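The great sunglasses problem, and a tablecloth

I have owned a lot of sunglasses in my life and kept almost none of them. I sat on a pair in March. I left a pair on a ferry. One pair went into the wash inside a hoodie pocket and came out with one arm, and I wore it like that for two weeks because I am stubborn and it was sunny! So when I found a pair I really loved this spring, I decided this was the year I would learn to look after them like a grown-up.

Step one was reading up on cleaning, and oh boy, do people have opinions. Dish soap, no dish soap, vinegar, never ever vinegar. My friend Said Belhaj has worn glasses since he was five and he just rinses his under the tap, one drop of soap, fingers only, then a clean cloth. No paper towels, no hem of the T-shirt (I have been a hem-of-the-T-shirt person forever, and my poor lenses looked like a skating rink). I tried his way and it works great. The cloth matters more than I thought, too. I had one that had been living in the bottom of my bag with the crumbs and I think it was doing more harm than good.

Step two was finding them a place to live. This is where I always fall down. I come in, I take them off, I put them on whatever flat thing is closest, and then a bag lands on top of them. So now the rule is: they go on the table, on the checkered cloth, and nowhere else.

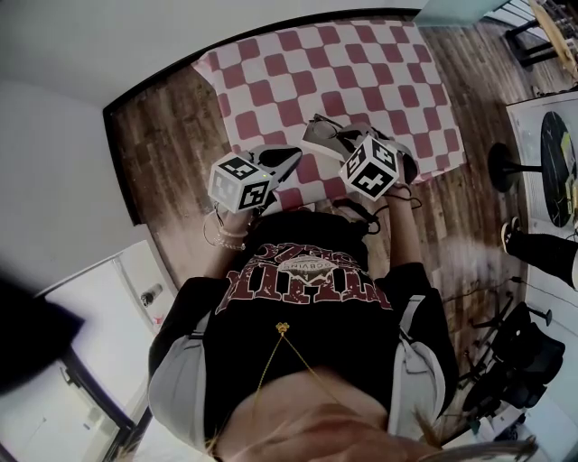 I should talk about the tablecloth for a minute because I love it way too much. It's the classic picnic check, and I bought it at the Clumlow street market in May from a lady who had a whole trunk of them. She wanted 11 dollars and I didn't even haggle. I had gone there for a lamp! I was worried it would look like a pizza place, and okay, it does a little, but everything else around it is so plain – white walls, brown floor – that it needed something loud. It's bigger than the table really calls for, so it hangs way down, and I keep meaning to hem it and then not hemming it. My sister says leave it long and call it a style.

The funny thing is how much better I am at finding stuff now. On bare wood, dark frames just sort of melt away, at least to my eyes. On a bright check they jump right out at you. I've started dropping my keys there too, and my lip balm, and I have to keep clearing it all off again so it doesn't turn into a junk table. That's my evening chore now, takes a minute, I do it while the kettle boils.

Then there's the question of cases. I've tried the hard clamshell kind and I never close it. I've tried the soft pouch, and a pouch does nothing at all against a person sitting down. What I do like is putting glasses on top of a little flat box. It gets them up off the cloth and it makes a sort of spot for them, and once a thing has a spot I will put it back there without thinking. I don't even care what's in the box. Folded or unfolded is still a big debate with me and Said. He's a folder. I go back and forth, but either way it's lenses up, please!

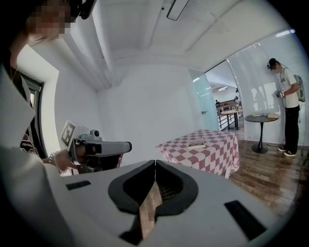
Glasses on the little white box, checks all the way to the floor.

A few people asked in the comments last time about getting stains out of a check like this. Mine has had coffee on it and also a very bad evening with beet salad. Cold water right away, then a bit of plain soap rubbed in, then a normal cool wash with the reds. Skip the hot cycle unless you want pink and pinker. I dry it over two chairs and iron it only if company is coming, and even then I only do the top.

Next up I want to find four matching napkins, or close enough to matching. If you've seen a check in that rosy kind of red anywhere, tell me where!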